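쇼핑백 작업대, 두 번째 조립

9월 들어서 작업대를 거의 다시 만들었다. 지난번 글에서 팔 두 개를 한 레일에 올리겠다고 적어 놓고 한참 동안 소식이 없었는데, 그사이에 레일을 한 번 잘못 잘랐고 브래킷을 여러 번 다시 뽑았다. 나중에 내가 보려고 적는 기록이라 순서가 좀 섞여 있다.

작업은 Galero 공동작업실에서 했다. 집에서 하던 때는 식탁에 클램프로 물려 놓고 쓰다가 저녁때마다 걷어야 했고, 다시 물릴 때마다 팔 위치가 조금씩 달라졌다. 위치가 달라지면 전날 기록한 동작을 틀어도 그리퍼가 엉뚱한 데로 내려간다. 바닥에 테이프로 표시를 해 봤지만 별로 도움이 안 됐다. 결국 구석 자리를 월 단위로 빌려서 프레임째 고정해 두기로 했다.

하려는 일은 단순하다. 장바구니에 물건을 담고, 봉투 손잡이를 양쪽 팔로 모아 잡아서 드는 것. 프로젝트 폴더 이름은 Ernine이라고 붙였다. 뜻은 없고 예전에 쓰던 폴더 이름을 그대로 가져왔다.

프레임

뼈대는 알루미늄 프로파일이다. 앞쪽에 긴 레일을 하나 두고 팔 두 개를 양쪽에 올렸다. 처음에는 팔마다 받침을 따로 만들었는데, 그러면 둘 사이 거리가 작업하다가 변한다. 한쪽 팔이 봉투를 당기면 다른 쪽 받침이 같이 끌려온다. 한 레일에 같이 물려 놓으니 적어도 둘 사이 거리는 그대로 있다. 레일이 통째로 움직이면 똑같이 움직이니까 그건 나중에 보정하기가 쉽다.

레일을 잘못 자른 이야기는 짧게 하겠다. 도면에는 안쪽 치수를 적어 놓고 톱 앞에서는 바깥 치수로 읽었다. 30mm가 모자랐다. 잘못 자른 것은 버리지 않고 다른 데 쓰려고 벽에 세워 두었다. 그 뒤로는 줄자를 작업대에 놓고 쓴다. 자르기 전에 도면 말고 실물을 한 번 더 잰다.

벽은 세 면을 세웠다. 앞은 열어 두었다. 벽을 세운 이유는 배경 때문이다. 공동작업실이라 뒤로 사람이 지나다니고, 옆자리에서 재료를 쌓았다가 치웠다가 한다. 카메라로 보는 쪽에서는 그게 전부 다른 그림이 된다. 처음에는 무늬 없는 검은 판으로 막을 생각이었는데 Relu Rusu가 쓰고 남은 물결무늬를 줘서 그걸 붙였다. 검은 바탕에 흰 선이 들어간 것이다. 선이 있으니 카메라를 다시 달 때 방향 맞추기가 편했다. 이음매는 깔끔하게 안 됐다. 모서리 쪽에서 무늬가 어긋난 곳이 있는데 그냥 두었다.

바닥은 회색 대리석 무늬로 깔았다. 세 번 바꿨다. 첫 번째는 반짝여서 조명이 그대로 올라왔고, 두 번째는 봉투가 너무 잘 미끄러졌다. 지금 것도 빛을 조금은 받는다. 그래도 봉투를 집을 때 그리퍼 끝이 바닥에 걸리지 않아서 이걸로 정했다.

케이블

이번에 시간을 제일 많이 쓴 부분이다. 팔 자체 배선은 건드릴 것이 없는데 손목 카메라 선이 문제였다. 길이를 딱 맞추면 팔을 뻗을 때 당겨지고, 여유를 주면 늘어진 선이 바구니 테두리에 걸린다. 한 번은 걸린 채로 팔이 올라가면서 야채 바구니를 통째로 엎었다. 감자가 레일 밑으로 굴러 들어갔는데 꺼내려면 앞판을 풀어야 했다.

오른팔에는 주름관을 씌워서 팔을 따라 올리고 손목 위에서 한 번 돌려 주었다. 이 고리가 있어야 손목이 돌아갈 때 여유가 생긴다. 고리가 너무 크면 선반에 닿고, 작으면 손목 회전 끝에서 뻣뻣해진다. 눈으로 보면서 손으로 팔을 끝까지 돌려 보고 정했다. 계산해서 정한 값이 아니라서 도면에는 안 적혀 있다.

왼팔은 아직 마음에 들지 않는다. 선이 바구니 위를 넘어가는 자세가 있다. 바구니를 옮기면 되는데 그러면 과일 바구니 자리가 애매해진다. 일단 천천히 움직이게 하고 쓰고 있다.

손목 브래킷은 흰색 필라멘트로 뽑았다. 13번째 버전이다. 파일 이름에 번호를 붙여 놓아서 알게 됐는데, 중간에 두 개는 나사 구멍만 옮긴 것이다. 초반 것들은 카메라가 너무 앞으로 나와 있어서 두 팔이 가운데서 만날 때 서로 부딪쳤다. 한쪽 팔로만 시험할 때는 몰랐던 문제였다. 봉투 손잡이는 한 군데로 모이니까 두 그리퍼가 아주 가까이 붙어야 하고, 그 자리에서 카메라끼리 닿으면 둘 다 못 잡는다. 지금은 카메라가 그리퍼 바로 뒤에 붙어 있다. 시야는 조금 손해를 봤다.

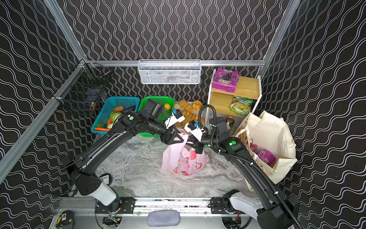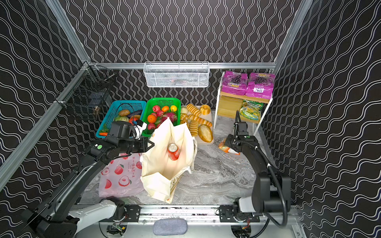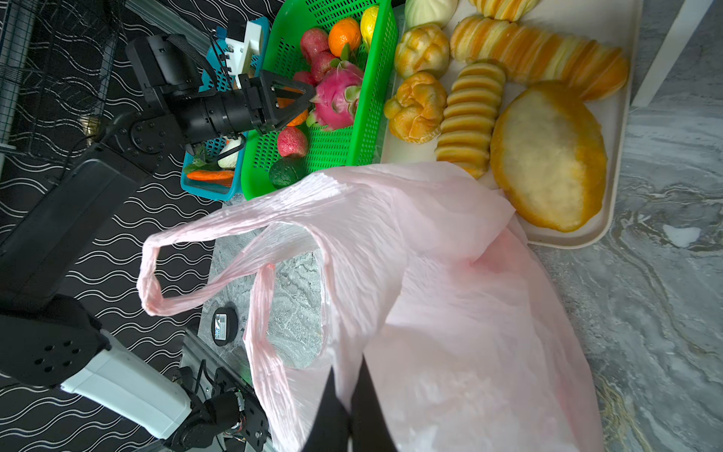
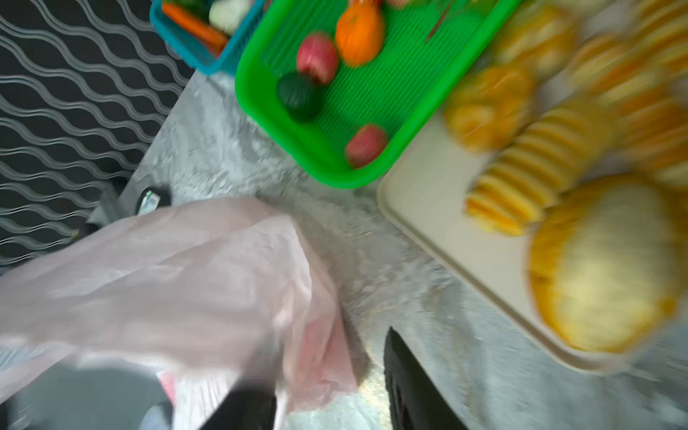

사진: Shadi Obeidat / Galero 공동작업실

물건 고르기

과일과 빵은 모형이다. 진짜를 쓰면 무게나 눌리는 느낌은 더 맞겠지만 며칠 지나면 바꿔야 하고, 바꾸면 모양이 달라진다. 모형은 가볍고 표면이 미끄러운 것이 많다. 레몬은 잘 잡히는 편이고 가지는 방향을 많이 탄다. 용과는 껍질이 튀어나와 있어서 처음에 어려울 줄 알았는데 오히려 그 튀어나온 부분에 손가락이 걸려서 괜찮았다. 빵은 마디가 있는 롤이 제일 까다롭다. 서로 기대어 쌓여 있으면 하나를 잡을 때 옆의 것이 따라온다.

과자 봉지는 동네 가게에서 샀다. 포도 그림이 있고 100이라고 크게 적힌 것과 초록색에 노란색이 섞인 것. 과자 봉지는 위쪽 접힌 부분을 잡으면 들리고 배 부분을 잡으면 밀린다. 사람은 별생각 없이 위를 집는데, 그걸 동작으로 남기려면 매번 봉지 방향을 보고 손목을 돌려야 한다. 선반 아래 칸은 천장이 낮아서 그 회전이 잘 안 나온다. 선반을 두 칸으로 만든 걸 조금 후회했지만 그대로 쓴다.

담는 쪽은 두 가지를 쓴다. 천으로 된 토트백과 분홍색 비닐봉투다. 토트백은 옆면이 흘러내려도 입구가 그런대로 벌어져 있다. 캔 같은 것을 넣으면 바닥이 자리를 잡아서 다음 물건 넣기가 편해진다. 그래서 요즘은 캔부터 넣는다.

비닐봉투는 전혀 다르다. 놓을 때마다 모양이 바뀐다. 손잡이 하나는 위로 서고 하나는 꼬여서 눕는 경우가 많고, 반투명이라 겹친 부분에서 손잡이가 어디서 시작하는지 구분이 어렵다. 바닥이 회색 무늬라 얇은 쪽은 더 안 보인다. 한 팔로 손잡이를 집어 올리면 봉투가 따라서 접히기 때문에, 다른 팔이 바로 와서 같이 잡아 줘야 한다. 두 팔이 같이 잡는 동작을 넣은 것도 봉투 때문이었다.

봉투를 다리미질하듯 펴 놓고 시작하는 방법도 써 봤다. 성공은 잘 되는데 그렇게 펴진 봉투는 가게에도 없고 우리 집에도 없다. 그만두고 지금은 그냥 떨어뜨린 모양 그대로 시작한다.

전원과 배선판

작은 기판들은 레일 아래쪽으로 내렸다. 원래는 뒤쪽 벽 바깥에 붙이려고 했는데 선이 모자랐다. 앞에 있으니 커넥터를 뺐다 꽂기는 쉽고, 대신 소매가 걸린다. 한 번 걸려서 왼팔이 그 자리에서 힘이 풀린 적이 있다. 팔이 내려앉으면서 빵 쟁반을 쳤고 고장 난 데는 없었다. 덮개를 씌워야 한다고 메모해 놓고 아직 안 씌웠다. 다음에 손댈 것 중에 제일 먼저다.

두 팔 사이에는 회색 천 패드를 놓았다. 여기에 손목을 기대고 물건 배치를 바꾼다. 알루미늄 모서리에 팔을 계속 대고 있으면 꽤 아프다. 별것 아닌 부품인데 넣고 나서 오래 앉아 있을 수 있게 됐다.

매다는 바구니

뒤쪽 가로 레일과 왼쪽 레일에 철망 바구니를 걸었다. 뒤에는 흰 것, 왼쪽에는 검은 것이다. 높은 위치에서 꺼내는 동작을 넣고 싶어서 달았다. 흰 쪽은 그런대로 쓸 수 있을 것 같다. 왼쪽 검은 쪽은 팔이 자기 어깨를 피해서 돌아가야 하는 자리라 아직 제대로 된 동작을 못 만들었다. 위치를 낮추면 밑에 있는 야채 바구니와 겹치고, 앞으로 당기면 왼팔 팔꿈치가 닿는다. 떼어 버릴까 하다가 배경에 있는 것만으로도 조건이 달라지니까 당분간 걸어 두기로 했다.

기록

지금까지 모은 동작은 2,000개가 조금 안 되는 것이 아니라 정확히 2,000개다. 그 숫자에서 끊고 한 번 정리하려고 일부러 멈췄다. 실패한 것도 지우지 않고 따로 표시만 했다. 한쪽 손잡이만 잡은 것, 물건이 가방 밖으로 떨어진 것, 중간에 내가 멈춘 것. 멈춘 이유를 적는 칸을 처음에 안 만들어서 앞쪽 기록에는 이유가 비어 있다. 지금 다시 보면 왜 멈췄는지 모르겠는 것이 많다.

손목 쪽 영상은 팔이 빨리 움직이는 구간에서 많이 번진다. 쟁반 위를 지나갈 때가 특히 그렇다. 노출을 줄이면 어두워지고, 조명을 올리면 바닥에 빛이 맺힌다. 팔 속도를 낮추는 것이 제일 간단한데 그러면 한 번 기록하는 시간이 길어진다. 작업실은 밤 11시에 문을 닫아서 저녁에 가면 할 수 있는 양이 정해져 있다. 조명 위치를 옆으로 옮겨서 확산판을 대 보는 것까지는 해 볼 생각이다.

Relu가 자기 쪽에서도 같은 배치로 돌려 보고 싶다고 해서 치수를 정리하고 있다. 팔 간격, 벽 높이, 바구니 자리, 선반 자리. 재다 보니 도면과 실물이 3mm씩 다른 데가 있었다. 내가 조립하면서 그때그때 맞춘 탓이다. 실물 쪽을 맞는 것으로 치고 도면을 고쳤다.

남은 일

기판 덮개. 왼팔 케이블 다시 잡기. 조명. 멈춘 이유 적는 칸은 넣었고, 앞쪽 기록은 비워 둔다. 브래킷은 당분간 안 뽑을 생각인데 나사 하나가 자꾸 풀려서 와셔를 넣을 자리를 파야 할 수도 있다. 도면 파일은 정리가 끝나는 대로 이 글 아래에 붙여 놓겠다.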